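De Haan takes sofa orders by phone as Draseck store stays closed

25 May 2020

Furniture seller De Haan has begun taking orders by phone while its Draseck store remains closed to walk-in customers. The company said more than 1000 households have asked for a callback.
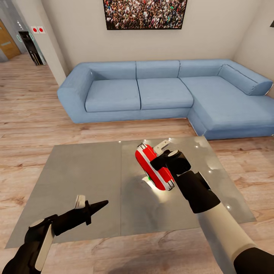

How long does delivery take?
Orders placed now should arrive in 25 days. Larger corner sofas may need longer, as the Plukby warehouse is running with one shift.

De Haan had planned a full refit of the store in February, but the work was put off. It now expects to reopen two of its floors first, with the bedroom department to follow later in the summer. Customers who paid a deposit before the closure can keep their order or ask for the money back.
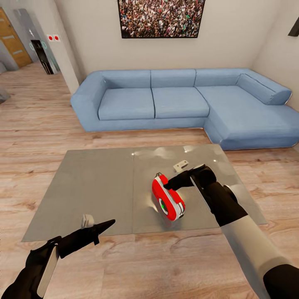 A light blue corner sofa with a chaise on the right.

Delivery crews will leave goods inside the front door and will not carry away old furniture for now. Assembly visits are also on hold.

Edetti, which sells small home goods from a counter in the same building, is closed as well. It will honor gift cards for an extra two months.

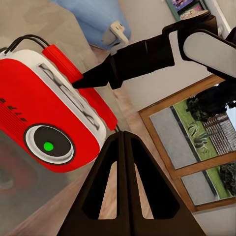
A radio in red and white.

The phone line is open in the mornings only.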